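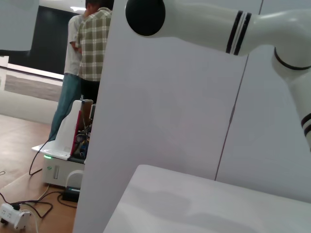 Clean white, also called clinic white or lab white, is a trade term for the plain, slightly cool white used on the outside of equipment, furniture and kitchen goods where the maker wants to suggest hygiene or precision. The term has no agreed definition, and paint and plastics suppliers apply it to shades that differ plainly when laid side by side. In use it is seldom left alone. Narrow dark bands are a common partner, as on the white arm with its paired black stripes, and the white itself shades to soft gray wherever a curved surface turns away from the light. Claims that such a finish is "pure" or "neutral" should be read with that in mind.

Origin of the term

The name is often said to come from hospital tile. The evidence is thin. Trade histories repeat the story without citing a catalog or an order book, and several seem to have copied it from one another. The paint firm Stidalow used "clean white" on its color cards, but so did at least one of its rivals, and neither card can be placed before the other. A competing account credits dairy equipment. It is no better supported.

Claimed effects

Makers have long stated that white surfaces are kept cleaner because dirt shows. The most quoted support is a survey by the furniture maker Jeronen, which drew 1,580 replies from office staff and reported that white desks were wiped more often than brown or gray ones. The survey asked people how often they wiped their desks. It did not check. Jeronen was selling white desks at the time.

A smaller trial by Kamil Kováčik followed 20 shared worktops and found no clear link between color and how often they were cleaned. The trial is usually left out of sales material. It has its own faults, among them a cleaning crew that kept to a fixed round whatever the color of the surface.

Dust is a further problem for the claim. Pale dust and dried soap show poorly on white and well on black, so the argument from visibility depends on what kind of dirt is meant.
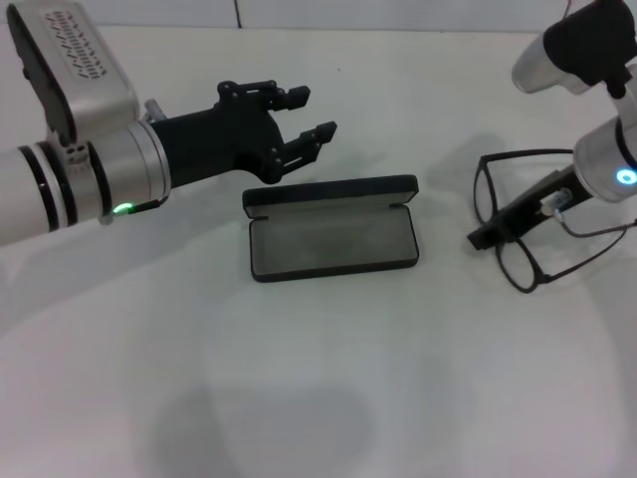
Rokeya Marikar has objected that this sets the bar too high, writing that buyers never expected white to clean itself and that "a coffee ring on a white table gets wiped up, trial or no trial." Her point is a fair one as far as coffee goes. She offers no figures for anything paler.

Aging

Many white plastics yellow with age – a change often blamed on sunlight alone, though heat and additives can also play a part. The supplier Oei has advertised a grade that "stays white for life" – whose life is not stated.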